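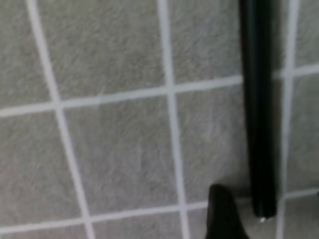

R. Espinoza

3.2 Seed sampling

Seed was collected in March from two hay meadows, Nikstead and Hosberg. Each lot was air dried for two weeks and passed through a coarse sieve to remove stems. We then drew 3,000 seeds from the Nikstead lot and 2,000 from the Hosberg lot, which was smaller to begin with. Subsamples were taken by the grid method, which needs a flat surface divided into squares by light lines (Figure 1).

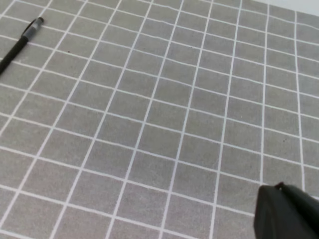
Squares were picked from a random number table, and all seed lying in a chosen square was kept. Seed on a line went to the square on its left. Broken seed was set aside and weighed separately. 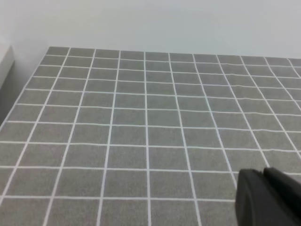 Germination was tested on damp paper at room temperature. After 21 days, 340 seeds from Nikstead and 149 from Hosberg had not sprouted. These were cut open and checked for a firm, white embryo.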